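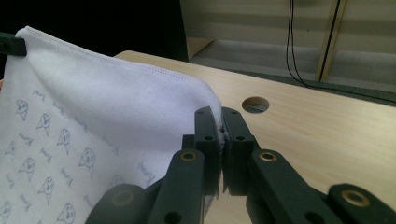
Can I fold a printed cloth with the pattern on the inside?

Fold it whichever way you like, but I keep the print facing out so I can tell what's what in the drawer without pulling the whole pile to bits.

Section 3: Folding and putting away soft cloths

By now you should have the Vivley drawer unit built and the dividers clicked in (Section 2, if you skipped ahead like I always do). This bit covers the soft stuff: muslins, flannels, fuzzy wipe-down cloths, small baby blankets, the tea towels that are too nice to use. I wrote most of it standing at our own chest of drawers with a heap of washing on the bed, so the order of the steps is the order I do them in.

Before you start

You'll want a flat surface a bit bigger than your biggest cloth. A bed will do, though a table is better as the cloth doesn't sink into it. Make sure everything is properly dry. I mean bone dry, hems included! Hems are double thickness and stay damp long after the middle feels fine, and one damp hem in a closed drawer will make the whole lot smell like a tent.

Caution: don't iron fuzzy cloths to speed things up. The pile goes flat and shiny and it never quite comes back. Give them another half hour on the airer.

Folding a square cloth

1. Pick the cloth up by two neighbouring corners, one in each hand, and let it hang. If you've got hold of opposite corners by mistake it'll droop into a big triangle, and you just need to walk one hand along the hem until you reach the next corner.

2. Give it one good shake. Only one, or you'll get fluff everywhere (ask me how my black jumper looks).

3. Lay it down with the print facing the table. The plain side should be looking up at you.

4. Smooth it from the middle outwards with the flat of your hand. Soft cloth stretches if you tug at the edges, so push the creases out instead.

5. Bring the top hem down to meet the bottom hem. Line up the stitching and ignore the printed pattern, as prints are very often a little skew on the fabric and you'll drive yourself mad trying to get a row of little characters dead straight.

6. Fold in half again, side to side, so you've got a smaller square.

7. Now fold that into thirds, like a letter going in an envelope. You should have a neat little slab with the print showing and a fold at each long edge.

8. Stand it up on one of the folded edges. If it flops over, it's too loosely folded, so open out the last step and press down a bit harder as you go.

Note: if your cloth is more of a rectangle, start at step 5 with the short hems together and carry on as normal. Long thin ones may want an extra fold at the end.

Note: the very thin muslins won't ever stand up by themselves. Put them between two thicker cloths and they behave.

Filling the drawer

1. Start at the back and work forwards. Stand each cloth upright with its smooth fold at the top and the open ends tucked down.

2. Keep like with like. I go by job: faces at the left, spills at the right, and anything for visitors in the middle.

3. Leave room for a flat hand at the front of each section. Packed tighter than that, the cloths come out three at a time and you're back where you began.

4. White and pale cloths go in the section furthest from the drawer runners. There's a trace of grease on the Vivley runners when they're new and it does find its way onto things. Mine cleared up after 2 weeks and a wipe with a dry rag.

Caution: don't use scented drawer sachets directly against printed fabric. The oil can leave a yellow ring. If you like the smell, pop the sachet inside an old sock and tuck it in a corner.

If you have the Rastwood baskets

Some of you have written to say you went for baskets over drawers, and they work perfectly well, with one change. The sides slope, so cloths at each end lean over. Roll those end ones up into a fat sausage and use them as bookends. Alasdair Laing, who tested this guide for me, lines his with an old pillowcase to stop the weave snagging the hems, and I've since copied him.

Common problems

The folded cloths are all different heights.
They've shrunk by different amounts in the wash. Fold the biggest one first, then match the others to it by making the last fold a little looser or tighter.

The hem has gone wavy.
Somebody's pulled it! Dampen the edge, lay it flat, pat it straight with your fingers and leave it to dry where it is. It won't be perfect but it'll lie down.

The print is fading.
Wash inside a pillowcase on a cool setting and dry out of full sun. Grey and other pale prints go quickest, I'm afraid.

There's fluff on everything.
New fuzzy cloths shed. Wash them on their own for the first 3 goes, and clean the filter afterwards.

Spare dividers are part number 342 on the order sheet and come in packs of two. Go on to Section 4 for socks.

Last revised April 29, 2022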